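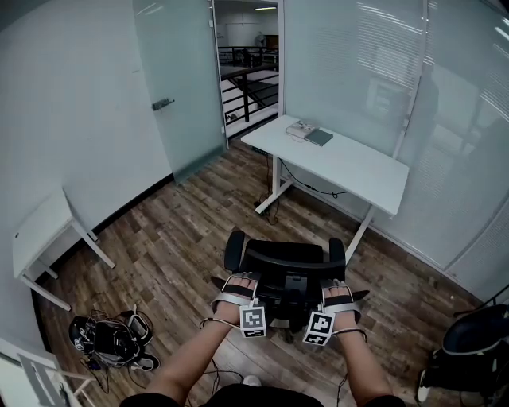
Figure 1. Hand-worn grippers with wrist markers, in an office room with a desk and chair.

Planning and Budgeting for Robot Equipment
Unit 6 handout: Wearable collection kits

Reading before class: the Riltesent purchasing worksheet and the first part of the Zomix case. Bring a calculator or a laptop with a spreadsheet.

1. What is being bought

In Unit 5 we priced a fixed arm cell. A wearable kit looks cheaper on paper, and the purchase price usually is lower, but the costs fall in different places. The arm cell has one large line and a few small ones. The wearable kit has many small lines, and the small ones are where student budgets went wrong last term.

Start with the worn parts. The pair in Figure 1 goes over the backs of the hands, with a cube marker at each wrist and thin cables trailing from the wrists. For planning purposes, treat each of these as its own line: gripper body, straps, marker, cable. They wear out at different speeds and you will not want to reorder a full set to replace a strap.

Then list whatever the worn parts depend on. Computer, storage, power, chargers, spare cables, cases. If you can't say what a part plugs into, leave a question mark in the worksheet and do not guess a price.

2. Capital or consumable

The worksheet has two columns. Capital items are tagged, insured and kept on the asset list. Consumables are bought, used and written off in the same budget year. For the class, use this split:

Capital: gripper bodies, computers, storage units, desks
Consumable: straps, finger tips, printed markers, cables, tape, cleaning supplies

Printed markers cause arguments every year. They cost very little to print, so they go under consumables, but a marker printed at the wrong size or glued on crooked can spoil a day of recordings. Put a line under labor for checking them. Do not hide that time inside the marker price.

3. The room

Most first drafts leave the room out. A kit of this kind is often used in ordinary offices, and the room in Figure 1 has the usual things in it: white desks, a height-adjustable office chair, a plank-look floor, frosted glass along one side. Even when the furniture is already there, the room has a cost. Somebody else could be using it.

For each room you plan to use, write down:

Floor area clear of furniture
Number of wall outlets, and how far they are from the desk
Where the equipment goes when it is not being worn
Who holds the booking, and for what hours
Whether the glass needs blinds or film

Cable runs belong in this section too. Cables hang behind the desk and loop across the floor in the figure, with a small black strip or box on the floor under the desk. A cable tray and a few floor covers are small purchases. Put them in the first order – they are hard to get approved later as a separate request.

Storage is the other item people forget. Worn equipment set down on the floor gets stepped on. A shelf or a rack with hooks should appear in any plan for more than one kit.

4. Spares

The Zomix case gives you a plan for 34 kits across two sites. Work out the spares before you look at the total. Class rules:

Straps and finger tips: one full extra set per kit
Cables: one extra for every 2 in use
Gripper bodies: use the failure rate in the case, and round up

Round up at each site, then add. Rounding the combined total gives a smaller number, and it leaves one site waiting on a delivery from the other.

5. Lead times

The Turnska quote in the case is good for 60 days. Read the terms closely. The price holds for that period, but the delivery date does not start until the deposit clears. If your approval process takes most of the quote period, you need either a second quote or a letter extending the first. Ye, the other supplier, quotes a higher unit price and ships from stock. Compare the two on the date the kits can be put to use, as well as on price.

Add time for setup. Unpacking, labeling, fitting straps to different hands and checking each marker took around a week for a small order in the case. Scale it with the order size and show your work.

6. Worked line

Shelving and cable supplies for one room, taken from the Riltesent worksheet, come to $1807 before tax. Enter it under Room, split by capital and consumable, and charge it in the month the room opens. If the plan opens the second room later, the second entry goes in that later month.

7. To hand in

One worksheet for the Zomix plan, with all lines filled in or marked with a question mark
A half-page note on which supplier you chose and the date that decided it
A sketch of one room showing outlets, desks and storage

Due Sunday at 8 p.m. through the course page. Worksheets without a spares section will be returned unmarked. Unit 7 covers service contracts, so keep a copy of your file.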